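Pirncombe stay up after late win at Pladley

May 10, 2023
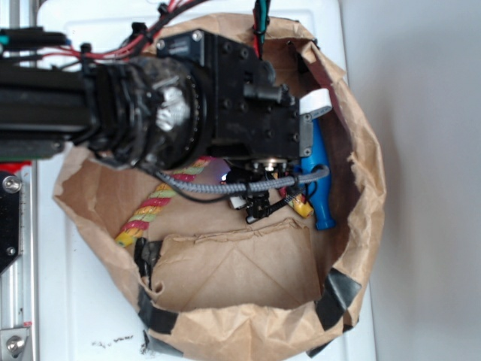
Pirncombe are safe. A 2-1 win away at Pladley on the final night of the season, in front of 381, was enough to lift them out of the bottom two and send Clostmont down in their place.

Needed a win and got one, though they made hard work of it. Pladley, with nothing to play for, went ahead from a corner early on and should have had a second before the break — a header against the bar, then a shot cleared off the line in the same scramble.

The visitors came out for the second half with two changes and a different shape. Three at the back, wing-backs pushed right up. It looked risky and it was, but the equaliser came from exactly that, a deep cross from the left turned in at the far post.

The winner arrived four minutes from time. Free kick on the edge of the box, a deflection off the wall, keeper going the wrong way. Cue the away end on the pitch, and a short delay while stewards got everyone back behind the boards.

Clostmont had to better Pirncombe's result and could only draw 0-0 at home to Amissah. The biggest crowd there all season too, just over 1000, and most of them stayed behind to applaud the players off. They hit the post in stoppage time but by then word had come through from Pladley and the place had gone very flat.

It ends a six-year stay in the division for Clostmont, who were ninth in February before a run of 2 wins in 14 games. The club said in a short statment that the manager's position would be discussed "in due course".

Amissah finish fourth and go into the play-offs, where they will be away in the first leg. Their captain limped off late on and is a doubt. Pladley end up eleventh, same as last year.

Pirncombe's retained list is expected next week. Two of the loan players have all ready gone back to their clubs.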